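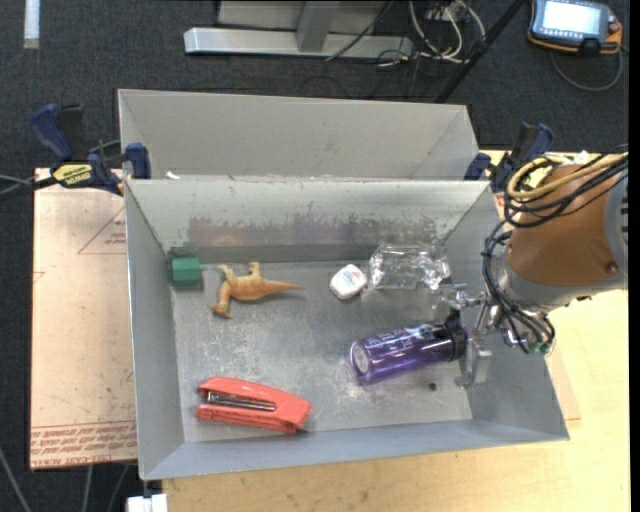

How often should a parts bin be recounted?
Recount fast-moving bins every month and slow-moving bins twice a year, and recount any bin at once when its card and its contents disagree.

How to Set Up a Cycle Count for a Small Stockroom
By Hélder Vilela
Sep 3, 2023
5 min read
14 shares | 3 comments

A cycle count replaces the full annual inventory with a series of short counts. The stockroom stays open while the work is done. The method below was written for a single room holding up to 4000 stock numbers, with one person counting and a second checking.

Before you start

You need a current stock list with part number, location, unit of measure and recorded quantity. Export it to a spreadsheet. Remove rows with a zero balance and no movement in the past year, and keep them on a separate sheet.

Every location must have a unique code. Use aisle, bay, shelf and position, in that order, separated by hyphens. Do not use the part number as a location code. Parts move, and the code has to stay with the shelf.

Step 1. Sort the stock into classes

Multiply the annual usage of each part by its unit cost. Sort the list from highest to lowest value. Assign class A to the parts that make up the first 80 percent of total value, class B to the next 15 percent, and class C to the rest.

Move a part up one class if running out of it would stop work. Cheap gaskets and fuses often belong in B for this reason.

Step 2. Set the count frequency

Count class A monthly, class B quarterly and class C every six months. Slow-moving parts in class A may go to six months if they are kept in sealed packs with the quantity printed on the label. A fast mover in class C is counted monthly.

Divide the total number of counts per year by the number of working days to get the daily load. If the load is more than one person can finish in an hour, lengthen the class C interval first.

Step 3. Print blind count sheets

The count sheet shows location, part number, description and unit of measure. It does not show the recorded quantity. Sort the sheet by location.

Step 4. Count

Post all open receipts and issues before counting. Count the whole location, including anything that does not belong there. Write stray items on the back of the sheet with the location code. Do not return them to their shelves until the count is closed.

For small hardware, weigh a sample of 121 pieces, divide to get the unit weight, and weigh the full lot. Subtract the weight of the container. Do not use this method for mixed lots.

Step 5. Resolve differences

Compare the sheet with the record. Accept a difference of up to 2 percent on class C hardware. Any difference on class A is recounted by the second person the same day. Check for these causes before adjusting:

- unit of measure entered as box instead of each
- issue slip not posted
- part stored in a second location
- return placed on the shelf without paperwork

Post the adjustment with a reason code. An adjustment worth more than 1000 dollars needs a supervisor's signature.

Step 6. Track accuracy

Accuracy is the number of locations counted correctly divided by the number counted. Record it by class each month. Begin the series in January if your fiscal year matches the calendar year.

3 comments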